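Spacing Test Pieces Before Gluing to a Foam or Card Base

Applies to: model railway platforms, retaining walls and low buildings at the Brendormont layout scale.

Blocks glued directly to a base without a dry fit tend to creep out of line as the adhesive cures. The procedure below keeps a row straight to within the thickness of a pencil line.

What you need

Base board, cut to size
Blocks, painted on all visible faces
Steel rule and a sharp 2H pencil
PVA glue, fine brush, damp cloth
Two weights

Step 1. Prepare the base
Wipe the board and leave it flat overnight. Card that has been stored on edge will hold a bow, which shows up later as gaps along the top of the row.

Step 2. Sand the mating faces
Use 100 grit on a flat block. Take only enough off to remove paint ridges. Colour on the outer faces can be touched up in Step 6.

Step 3. Mark the datum
Draw one line for the front of the row and extend it 15 mm past each end. Do not mark individual block positions. Small errors accumulate, and the line is all you need.

Step 4. Dry fit
Stand the blocks upright, faces touching, and sight along the tops. Swap any block that stands proud of its neighbours.

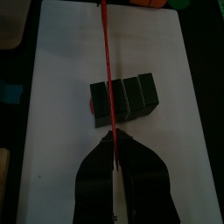
Step 5. Glue
Brush a thin coat on the underside of each block, working from one end. Seat each one within 6 minutes of brushing. Place a weight at either end of the row and leave for 8 hours.

Step 6. Finish
Remove the weights, trim any squeeze-out with a scalpel and touch up the paint. Rub out the ends of the datum line once the glue has gone clear.

Procedure revised in January by Doğukan Sarıgül.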